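Saltura Bedroom Pickup
Data card and notes for people who want to train on it

Last edited 19/07/2024 by Bushra Mohmand

What it is

513 recordings of a single robot arm being driven by remote control to put plush toys into a basket on a bed. Collected in June at the Sterkville flat. Each recording has head camera video, joint positions, hand commands and one line of text naming the toy.

What it isn't

It is not evidence that a robot can tidy a bedroom. A person did the tidying, slowly, through a headset and a glove. I keep seeing sets like this quoted as if the arm had worked it out, so please read the rest before you put a clip in a slide deck.

The job in every recording is the same: pick up one toy, put it in the white basket, open the hand, back off. The toys are soft and bright and show up well against a gray sheet. Change the sheet to a busy print and I would expect trouble, but we have no recordings that would settle it either way.

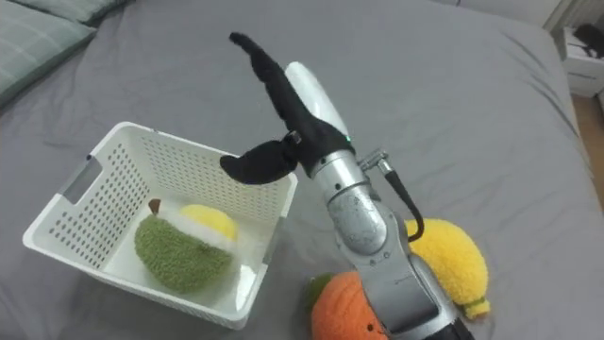 Operators had 30 minutes of practice before anything was saved. I don't think that was enough. Four people drove the arm, and their habits are all over the data - one of them comes in from the side every time, another hovers for ages before closing the hand. A policy trained on all of them tends to hover too. Filter by the operator field if that bothers you.

Success labels

Set by the operator at the end of each take. Treat them with suspicion. Groen checked a batch by eye and disagreed with several, mostly toys left hanging on the rim. Those labels have not been fixed.

Known problems

The hand command is what the glove asked for. It can differ from what the fingers did.
The arm often blocks the head camera's view of the toys.
No touch or force data.

Planned

Fekstead wants 1,000 more takes. I would sooner have a second bedroom.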